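Riding the Godoy loop at an ordinary pace

The Godoy loop is a signposted mountain bike route that starts and ends in Nedier, passes over three saddles and comes back down the river side. It has 2,721 meters of climbing. Most of what gets written about it comes from people who did it in a day and wanted their time known. We talked to a rider who took three days over it in June, slept in huts and a guesthouse, and finished with the same stamp card as everyone else. She works in a school office, is in her fifties, and asked us to leave her name out.

She had been riding for six years before she tried it, mostly on forest roads near home. "I was never fast and I'm not fast now," she said. "I can sit on a bike for seven hours if I'm allowed to stop and eat. That was my whole plan."

She picked three days after looking at the profile on the tourist office map. The first climb out of Nedier is the longest one, and she wanted it done on fresh legs in the morning. The second day has two shorter climbs with a long traverse between them. The third is mostly downhill, though she warned against reading too much into that. "There's a part after the last hut where it goes down for a bit and then back up 300 meters on loose rock. On the map it looks like nothing. I pushed the bike for most of it."

Her training was simple. From February on she rode twice during the week, an hour each time, and once on the weekend for as long as she could manage. In April she added a climb to the weekend ride. There is a hill with a radio mast behind her town, and she rode up it, rolled down, and rode up again. By the end of May she could do it four times. She did no gym work and didn't follow a program. "I wrote the rides on the kitchen calendar. If there was a blank week I felt bad about it, and that was enough."

The bike was a hardtail she had bought used. Before the trip she had a shop put on new brake pads, a new chain and a smaller front chainring. She called the chainring the best money she spent. On the steepest gravel she was barely moving faster than the hikers, but she was still pedaling. She carried two tubes, a pump, a multi-tool, a spare derailleur hanger and a length of old tire to patch a cut sidewall. She used one tube.

The first day started at half past six. The climb out of Nedier runs on asphalt as far as the last farms and then turns to gravel. She stopped at every water trough, and there are a lot of them. It took her just under five hours to reach the first saddle, where the punch for the stamp card is bolted to a post. Several groups went past her on the way. One of them was a pair of men on full-suspension bikes who told her she wouldn't make the hut before dark. She was there by three in the afternoon and had soup.

"I think people say that kind of thing to be helpful," she said. "They just have one idea of how long it takes."

The first night was at the Skisano hut, which has a dormitory and a drying room. She had reserved a bunk in March and recommends doing the same, as the hut turned away four riders that evening. They had to go down to the valley and climb back up in the morning. Dinner was dumplings. Lights were out at ten, and she slept badly on account of the altitude and a man with a cough.

The second day was the hardest. It rained from nine until after lunch, and the traverse between the two saddles is a narrow path with wet roots in its lower half. She walked a good part of it. She fell once, slowly, onto her hip, and had a bruise for two weeks. The thing that bothered her most was her hands. Her gloves soaked through in the first half hour and she had trouble feeling the brake levers. She stopped under the eaves of a barn, put on a pair of dishwashing gloves that she carries for chain repairs, and rode the rest of the descent in those.

She thought about quitting at that point. There is a road crossing below the second saddle, with a bus stop. She read the timetable, saw that the next bus was in two hours, and decided that she would be colder waiting than riding. "If the bus had been there I'd have gotten on it. I'm not going to tell you it was willpower."

She spent the second night in a guesthouse in Jellon, a village with a bakery, a church and a small store that closes at noon. The owner let her hose down the bike in the yard and gave her newspaper to stuff in her shoes. She ate two dinners. In the morning her knees were stiff and she took the first half hour very gently.

About the third day she had less to say. The weather was clear and the path along the ridge is wide. Apart from the rocky push she described, it was easy riding. She reached the last punch before noon. The final descent drops through forest on a track with wooden water bars, which are slippery even when the rest of the ground is dry, and she took those at walking speed. She was back in Nedier at a quarter to three and handed in her card at the tourist office, where they gave her a small stone on a base with the route name on it. It's on a shelf at work next to the printer.

We asked what she would change. She would bring better gloves and two pairs of them. She would take less food, having carried up to 300 grams of nuts home again. She would also ride the loop in September, when the troughs still run but the huts are quieter. She wouldn't change the number of days.

Riders who finish in a day get a different color of stone. She said it doesn't bother her, and that she looked at both in the display case and liked hers better.

She did have a view on the signs. They are good going up and poor coming down, where a rider is moving faster and has less time to look. Twice she passed a turn and had to climb back to it. The second time cost her twenty minutes. She has written to the tourist office about it and received a polite reply saying the signs would be checked before next season.

This year she is planning something flatter, a river route of 300 kilometers with a friend who has never done an overnight trip by bike. They have already argued about how far to go on the first day. She wants to keep it short. Her friend has bought a very large saddlebag and wants to use it.

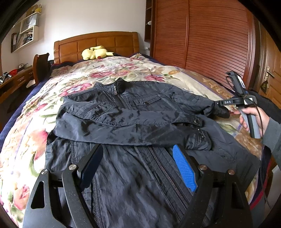
Can the Godoy loop be ridden in the opposite direction?

The route is signposted one way only, so going the other way means using a map and meeting riders head-on along the narrow traverse. The rider we spoke with wouldn't do it, mainly because the loose rock after the last hut would then come as a steep descent.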